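**Can a machine do my chores yet?**

Updated Sat 3 January. Questions to Consuelo Cabello at the Montes office.

**Can a robot tidy a room by itself?**

Parts of it. Picking up one hard object and putting it in a bin works well in most labs. A whole living room still takes a person standing by.

**What about paper?**

Paper is harder than cups or blocks. A magazine lies flat, so there is no edge to get hold of until it slides or lifts. Glossy covers slip. Then it has to go upright into a narrow slot without folding over. 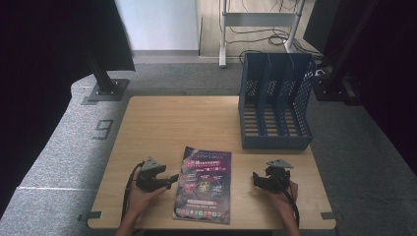

Two hands help a lot with this kind of job. One side can hold the cover down while the other lifts the spine. With a single arm, the usual method is to push the magazine past the edge of the table and grab it from there.

**How do the machines learn it?**

Mostly from people doing the job many times over. For our filing task, Anselmo Carrasco asks for 200 good runs before any training starts.

**Is it faster than doing it myself?**

No. Our last filing test took the robot 42 seconds per magazine.

**Are shops further along than homes?**

Yes, where the items and shelves stay the same. Sorting mixed mail or returns is still done by hand at most places we visit.

**Can I buy one?**

Not from us. We plan to post new test results in May.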